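About Ornside

Ornside writes planning and control software for two-armed mobile robots. We started in Wukeslow with two desks and a borrowed server, and we are now a team of 5. Our customers build the hardware. We supply the layer that decides where the arms go and when.

Most of our work is on doors. A robot that works in a house has to get through them, and a door moves along an arc that depends on hinges the robot can't feel until it pulls. Our planner, Roler, works out the arm and base motion together, so the robot backs away as the door comes toward it. It runs in simulation first, and each release has to get through 2,000 door runs before a customer sees it.

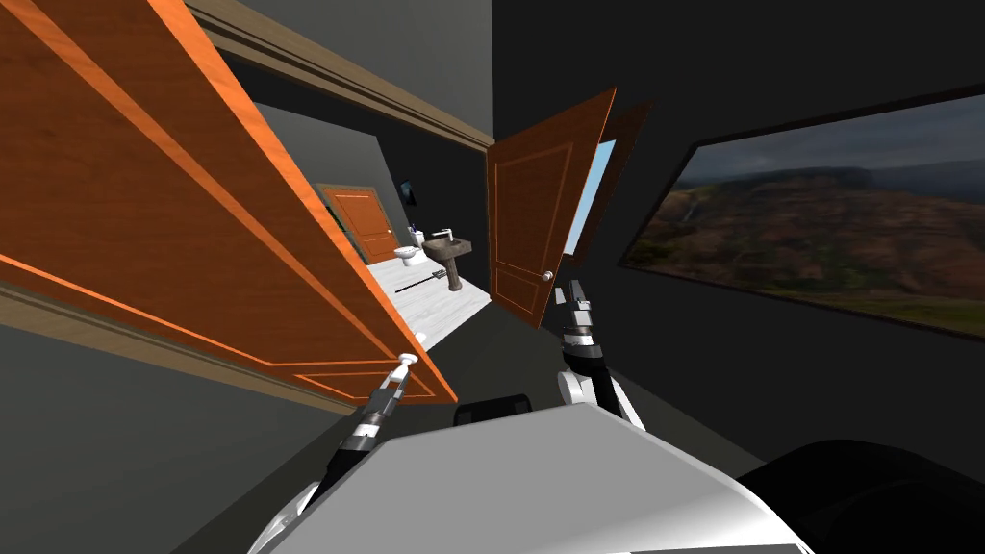 Does Roler need a map of the house before it can start?
It needs a rough floor plan with the door positions marked. Hinge side and swing direction are estimated on site from the depth cameras, and the plan is updated while the arm is moving.

What we make

Roler is the planner. Chan is the tool that goes with it: it records every joint command and every planner decision, then lets an engineer step back through a run and change one setting at a time. Chan began as a script for our own debugging. Customers kept asking for it, so in July we cleaned it up and started shipping it with the planner. 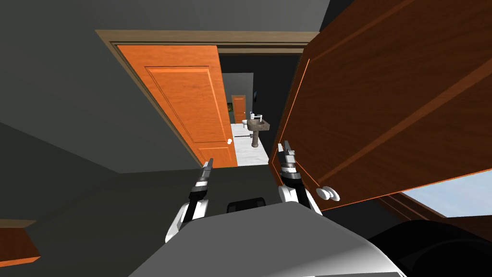
Collision checking takes up more of our time than anything else. The checker runs at 100 cycles per second and covers both arms, the body and whatever the robot has hold of. Open doors are hard on it. A panel that has swung out toward the robot, like the brown cabinet door by the right gripper, takes away room the arm could have used, and it also hides part of what lies past it. Roler treats the hidden part as occupied until a camera has seen it. This makes some motions slower than they could be, and we have left it that way.

Who we are

Manon Doucette founded the company and still reviews every change to the controller. The rest of us split our time between planning, perception and the simulator. We have no sales staff. If you write to us, an engineer will answer, normally within 3 working days.

Page updated April 2024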